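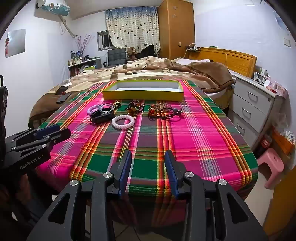
Rules for letting a gripper tidy your small stuff

I keep reading that two-finger grippers are ready for the bedroom drawer. Maybe. I have followed the household guidelines from Riltar since March, and half of them read as if the author never owned a bracelet. These are the ones I'd keep.

Spread things out first. Beads on elastic, coiled hair ties and thin cords should lie apart with a gap between them. A tangle gets picked up as one item, whatever the brochure says.

Use a flat cloth over the bedding. Plaid is fine for people, but I'd want proof that the software can find an amber bead on a busy pattern. Riltar says "any household surface" and gives no test. Plain cloth until they do.

Check the finger pads before each session. Rubber picks up lint, and a linty pad slips.

Limit the squeeze. The Piltley sheet asks for 200 closings on a scrap bracelet before you trust a setting. I stopped at 56 - the elastic had already gone slack, so I turned the force down and started over.

Phones stay out of the job. Florian Bühler disagrees and says a face-down phone is an easy pick. He can use his own phone.

Open box, lid set to one side, nothing stacked in it.

As for the "certified gentle" sticker, I asked Riltar which standard it refers to. Still waiting.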